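When a Parent Sneezes: Supplier Trouble and Share Prices in a Small Market
Final project report, Introduction to Financial Markets
Submitted December 3, 2024

What we set out to do

Our group began in September with a plan to explain why stock markets fall. The instructor wrote "narrow this" on the proposal, and then wrote it again on the second proposal, underlined. The question we ended up with is smaller. When a big company cuts its dividend, do the shares of the companies that sell to it drop too, and do they stay down?

We picked one case. Wurovska is a cement and building supply group that cut its dividend without much warning. Two listed firms depend on it for a good part of their sales: Zerna, which hauls the cement, and Tyagi, which makes the bags it goes in. As a control we used Imau, a dairy company that as far as we could find has never sold anything to anyone in construction.

Data

We collected closing prices for 526 trading days across the four companies. Most came from the exchange's download page, which offers a spreadsheet in which the dates are stored as text and the prices are stored as dates. Cleaning this took longer than the analysis. Eight days were missing for Tyagi, and we left them blank after a long argument over whether to fill them in with the previous close.
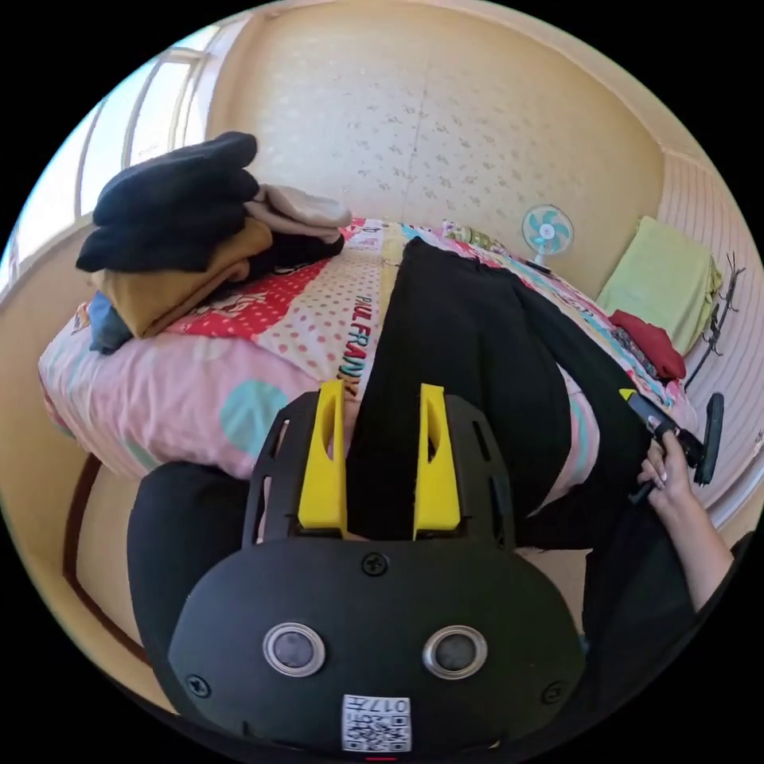

We then compared each stock's daily return with the return on the market index for the six trading days after the announcement. Six was a compromise between one member who wanted three and another who wanted a month. Returns were adjusted using each stock's beta, estimated on the days before the cut.

Results

Zerna fell right away and by more than its beta would predict. This pleased us a great deal, and we wrote most of the introduction that night. Tyagi did nothing for two days, then dropped, then recovered nearly all of it by the end of the window. Either investors decided that people will always need bags, or very few shares traded and we are reading tea leaves. Volume was low enough that we lean toward the tea leaves.

Imau, our control, fell almost as much as Zerna. We checked the formulas. We checked them again on another laptop. Imau had put out its own earnings on the second day of our window, and they were bad. A control company should be chosen after reading its calendar, and we chose ours because of the yogurt.

Limits

One event is one event. Our test cannot separate fear about Wurovska's orders from fear about the construction business in general, and roughly half the index is property and banks anyway, so subtracting the index probably subtracts some of the effect we were looking for. A better version would use several dividend cuts and a basket of controls.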